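Two-Arm Project: Frequently Asked Questions

Last revised in April. Questions not covered below go to Žofie Matoušek, who handles student enrollment, or to Duangjai Panyasiri for anything technical.

Who can join?

Any student enrolled at Wurnden, in any year and any major. Roughly half of each intake has never used a robot arm. First-year students may join in the spring term but can't be the lead on a bench session until they have passed the safety check.

Do I need to know how to program?

Basic Python is enough to start. You should be able to read a script, change a value in it and run it from a terminal. Students with no programming at all take the two-week bridge course first. It runs in the evening and carries no credit.

Does the project count for credit?

Yes, as a project elective, if you log at least 40 bench hours and hand in a written report. Hours spent waiting for the bench do not count. Hours spent fixing the bench do.

What is the task this year?

Sorting tableware between a bin and the table. Each team picks its own order of moves and its own grasps. The arms must work from the same starting pose in every trial. Nested bowls are allowed in the start layout and are the main source of failed trials, as the jaws tend to take both rims at once.

How is a trial scored?

One point per item placed upright inside its target area. An item that tips over and is set upright again by the arms scores half. An item touched by a human hand scores zero and the trial continues. Time is recorded but used only to break ties.

How many recordings do we need?

The shared set from last year holds 987 accepted trials and is open to all teams. Plan to add at least 30 of your own before training anything. Training on the shared set alone has given poor results, mostly due to changes in the camera mounts.

Can we change the hardware?

Jaw tips, yes. Draw them in whatever software you like and submit the file to the print queue before 4 p.m. for printing overnight. Servo order, link lengths and base positions are fixed for everyone. If a servo seems weak, report it. Do not swap it with one from the spare arm.

What does Zieliński do?

Zieliński is the trial logger, written by students here. It stores joint positions and the video streams under one trial number. It does not control the arms. If it crashes in the middle of a trial, discard the trial, even if the files look complete.

And Rarnari?

The yearly meet, where teams from four schools run the same task on their own benches and compare scores. Entry is by team. We send at most two teams, chosen by score on the practice layouts. Travel is paid; meals are not.

What is a practice layout?

A fixed arrangement of items that all teams can set up the same way. There are 13, numbered in order of difficulty. The lower numbers use one item. From layout 9 on, the items share a bin and at least two of them are stacked or close together.

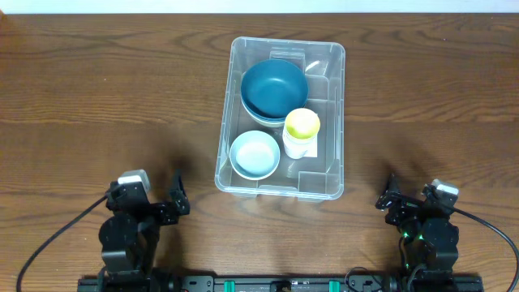 Wurnden Student Robotics Club / Manipulation Team

What items are used?

Bowls in different sizes and colors, lidded containers, and a clear storage bin. Clear plastic is hard for the vision code. Table grain shows through the floor and walls of the bin, so an edge detector tuned on plain backgrounds will need to be tuned again. Train with the bin in place.

Why is there a camera on each arm?

A camera near the gripper keeps the jaws in view during the last part of the reach, when a fixed camera may be blocked by the arm itself. Both arm cameras must be recorded in every trial. Check both cables for slack through the full range of motion before you start.

May we clamp things to the rail?

Small clips are fine. Nothing may reach into the space between the two bases.

The arms cast shadows on the table. Is that a problem?

It can be. Shadows move with the arms and can shift the apparent edge of a bowl. Keep the overhead lights at the marked setting and do not add desk lamps. Resard, our simulator, has a shadow option that is off by default; turn it on.

How do I book the bench?

Through the sheet on the lab door, in two-hour blocks. One block per team per day. An unused block is released 15 minutes after its start time.

What if I miss a session?

Tell your team. Send Žofie a note if you miss more than two in a term.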